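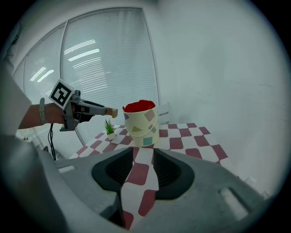 Why does bread rise?
Asard Kitchen Club - Food Questions, no. 14

Quick one this month. Lots of you asked about bread. How does a flat, sticky lump turn into a big puffy loaf? Who blows it up?

Yeast does. Tiny living things, a kind of fungus, so sort of a cousin of mushrooms. Far too small to see one on its own. The little brown grains in a packet of dried yeast are loads and loads of them stuck together, all asleep.

Waking it up

Yeast needs water and food. Warm water is best. Not hot! Very hot water kills it and then you get a brick. Cold water works too but slowly, and you will get bored.

Its food is sugar. You don't even have to put sugar in, there's some in flour already and more gets made when the flour is wet. The yeast eats it and lets out a gas called carbon dioxide. Same gas as in fizzy drinks. Also the same gas you breathe out.

So why doesn't the gas just float off?

Good question. This is where the flour comes in. Flour has protein in it, and when you add water and start kneading (pushing, folding, squashing, pushing agian) the protein joins up into long stretchy strands. That's gluten. Kneading takes ages by hand, 13 minutes when we did it, and our arms hurt.

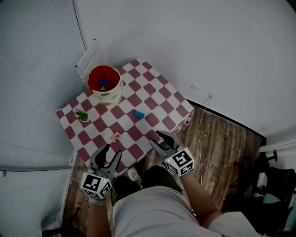
Gluten strands stretch in every direction and cross over each other, so the dough ends up full of tiny pockets. Gas goes in a pocket and can't easily get out. More gas, bigger pocket. If that's hard to imagine, borrow the red and white checked tablecloth. Pretend each white square is a bubble of gas and the red squares are the dough holding it in. Now pretend the whole cloth is made of balloon rubber and every white square is getting fatter. That's rising. Real bubbles are all diffrent sizes though, and not square, have a look at a slice of toast.

Some people can't eat gluten, it makes them ill. Bread without it needs something else to hold the bubbles, often a powder called xanthan gum. Great word.

In the oven

First few minutes, the bread grows a lot. Gas gets bigger when it's hot, and the yeast has one last mad rush of eating. Then it gets too hot and the yeast dies. Sorry, yeast. After that the dough goes firm round the bubbles and they stay put as holes. The outside dries and goes brown - that's the crust, and the brown bit is where a lot of the flavour is.

Our loaf weighed 985 grams before baking and less after. Water went off as steam. Weigh yours and see.

Try it: the balloon bottle

You need a small empty plastic bottle, a balloon, a sachet of yeast, 4 teaspoons of sugar, some warm water. Ask a grown-up to check the water isn't too hot.

Yeast and sugar in the bottle. Warm water up to a third of the way. Swirl it. Stretch the balloon over the top and leave it somewhere warm. Come back in an hour. Smells a bit odd, don't drink it.

Then do another one with cold water and see which balloon wins. Or one with no sugar at all.

Words to know
Yeast - a tiny fungus that makes gas
Gluten - stretchy stuff in dough
Kneading - squashing and folding dough
Carbon dioxide - the gas in the bubbles

Next month: why do onions make you cry?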